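Notebook, January -- shot tracking, women's squad

Start 8.40. Sports hall at Erevside, cold again, heating only on at the far end. Cunon sensors charged overnight, all but no. 6 which keeps dropping out. Swapped its battery for the spare, same thing. Put to one side, label on.

Aim for today: see if the release angle numbers from the wrist sensor agree with the video. Last entry said they did. I don't trust the last entry (mine). Angle was read off by hand from a paused clip and I'd set the hoop height wrong in the software.

Setup as before. Free throws first, then corner threes from the left side only. Irina Dinu and Bianca shooting, Cornel rebounding and shouting out makes. Irina Buzatu on the laptop.

Free throws -- Dinu 55 degrees on her first block according to the wrist sensor. Looks high. Video says lower, and by eye it's lower too. Bianca's numbers sit much closer to the video. Same sensor, same strap, so either the strap moved on Dinu or her wrist snap is throwing it. She follows through hard and holds it, Bianca lets the hand drop straight away.

Moved strap two fingers up the forearm, ran it again. Better. Not good. 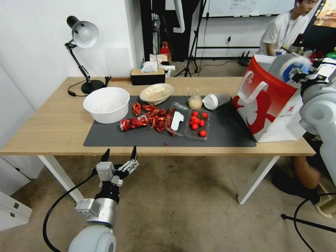
Smaranda thinks the strap is a red herring and we should be looking at the sample rate. If the sensor only catches the hand a hair after the ball has gone, a big follow through will always read steep, and moving it up the arm just hides that. She'd want one block with the rate turned right up before anybody touches the strap again.

Fair point. Did it after the break. Rate up, strap back to the old place. Dinu came down a good bit, Bianca hardly changed. So Smaranda is at least half right. Battery goes much faster at that rate though, won't last a full practice.

Corner threes -- messy. Cornel lost the count once and we had to throw a block away. Also the left hand camera tripod got knocked by a ball, re-levelled it with the phone app, then had to redo the calibration with the long pole. Twenty mins gone. Next time tripod goes behind the bench.

Laptop froze at 11.15 while saving. Buzatu got the file back but the last few shots have no time stamps. Marked them in the sheet as unusable, please dont use them Cornel.

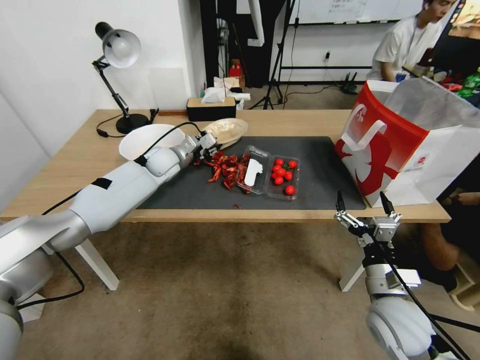
Notebook p. 12, Erevside bench work

Afternoon, no players. Went through the free throw clips one at a time with Buzatu. We were picking the release point differently, she takes the last touch of the fingertips and I was taking the first clear gap. At normal clip speed that is one picture out, which moves the angle more than I'd have guessed. Agreed on last touch from now on. All my old ones need re-reading, about which I am not thrilled.

The Rusu spreadsheet has 1,000 shots in it from the autumn, all marked my way. Not redoing the lot. Will take every tenth, re-mark those, see how far off they are and whether it's a steady shift. If steady we correct the lot in one go and write down that we did.

Also found the hoop height still wrong in one of the templates!! Fixed. Deleted the old template so it can't creep back. 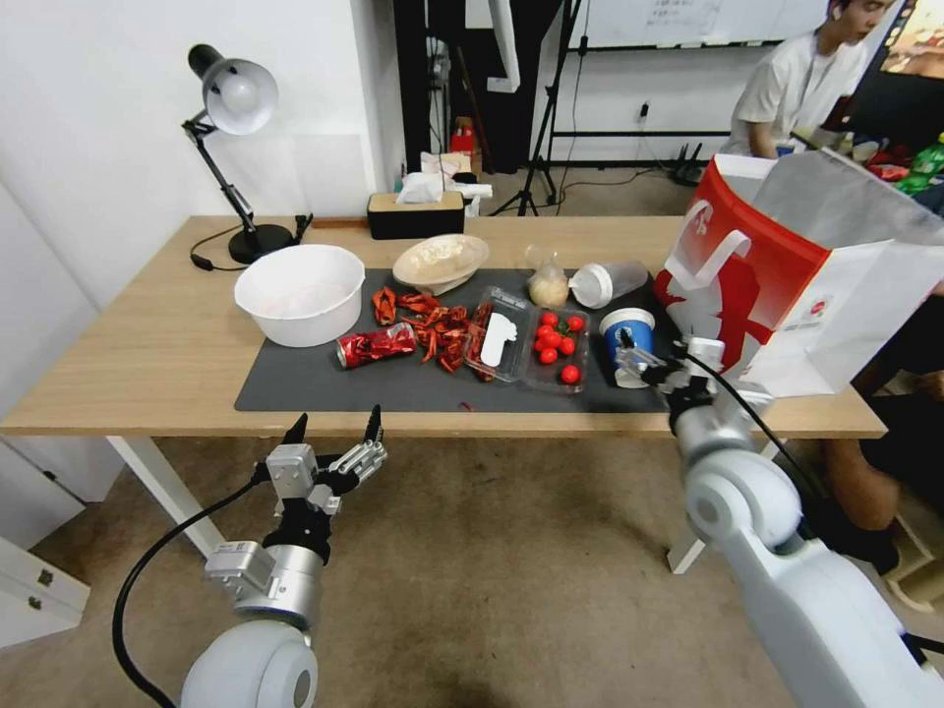

Cornel Costache
Test lead, Nallitz shooting project

Adding to the above before I lock up. The block we threw away was my fault, I was calling makes and feeding the ball at once. Want a second person under the basket next time, or a clicker.

From where I stood Dinu's misses were nearly all long in the high rate block and nearly all short before the break. Could be tired legs early on, could be nothing. Worth putting long/short in its own column, costs us nothing to note it.

No. 6 -- opened it, contact was bent. Bent it back, has held a signal since 3.30. Wouldn't put it on a player yet.

To do
- high rate block for Bianca from the corner
- re-mark every tenth autumn shot (Buzatu to check a few blind)
- ask Cunon about bigger batterys
- new strap, the velcro on this one is nearly gone
- tripod BEHIND the bench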